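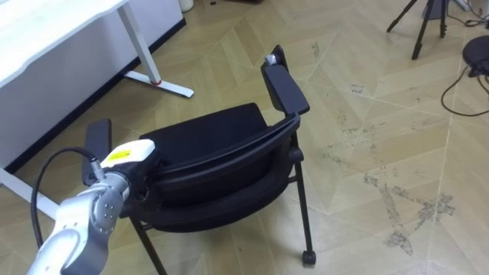
Progress report, second period
Holside overnight mooring and visitor program
Prepared by Maj-Britt Fagerlund for the program manager, Märta Strand

1. Status

Work in this period covered the mooring field, the booking system and the first trial season of overnight stays on board the Pangate. The mooring field is complete. The booking system is in use, with two functions outstanding. The trial season ran as planned except for a break in sailings caused by a fault in the port generator, described under section 3.

2. Moorings

Ten moorings were specified in the original plan. All 10 are in place, and the load test certificates were sent with the February invoice. Seven are inside the skerry line off Stallholm and can be used in any wind except a strong northeasterly. The other three are on the Lie side, where the bottom is soft clay over gravel. Screw anchors were fitted there in place of concrete blocks, as agreed in the change note. The price difference was covered by the contingency line.

Pickup buoys on the Lie side have been dragging under at spring tides. Longer pennants are on order. Until they are fitted, the Pangate uses the Stallholm moorings only and day boats are sent to Lie.

3. Trial season

The Pangate carried 311 overnight guests in the period. Most stayed one night. Two-night bookings were stronger than forecast in the first half of the season and weaker in the second, when the sailing schedule was less regular.

The port generator failed on a Friday evening with guests on board. The vessel stayed on its mooring overnight on the starboard unit and returned to Holside in the morning. Guests were given the choice of a refund or a new date. The cause was a failed raw water pump. The pump was replaced and a spare is now carried. Sailings resumed after the yard's inspection – the wait for the inspection slot was longer than the repair itself.

Day visitors to the Stallholm landing came to more than 2,350. The figure is taken from ferry tickets and does not include private boats.

4. Booking system

Cabin and transfer bookings can now be made in one transaction. Still outstanding:

Partial refunds. These are processed by hand at the Holside office.

Waiting list. The supplier's first version sent offers to every person on the list at once, which produced double bookings on two sailings. It has been switched off pending a corrected release.

5. Budget

Spending is within the approved total. Fuel is over its line and marketing is under. We request approval to move the unspent marketing amount to fuel for the remainder of the program.

6. Next period

Fit longer pennants at Lie and repeat the swing test with the Pangate on the outermost mooring.

Accept or reject the corrected waiting list release.

Agree next season's landing fees with the Stallholm harbor office. The current agreement lapses before the first scheduled sailing, and a draft has been with them since February.

Decision needed from the program manager: the budget transfer in section 5.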